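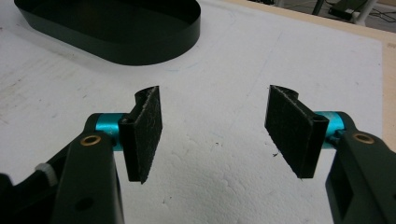 Titilayo Osagie, workshop reporter
18/01/2026

The craft room at Sadero has a new work surface, and the people who use it could hardly be happier! White foam board now covers the long bench by the window, and anyone who has ever spent an evening hunting for a dropped pin on a dark tabletop will know why that matters.

Svitlana Hrytsenko, who runs the Sunday model-making group, had been asking for something pale and soft since June (she had been bringing her own sheet from home, rolled up in a blanket). "You can put a tiny part down and find it again," she told me, "and it doesn't skate off when somebody leans on the bench."

The group has 21 members at the moment, with room for 4 more — beginners are very welcome, and there is always a kettle on. Bring a small project if you have one, or come along and borrow something from the shelf. Spare foam board offcuts are in the box under the bench, free to anyone who wants them.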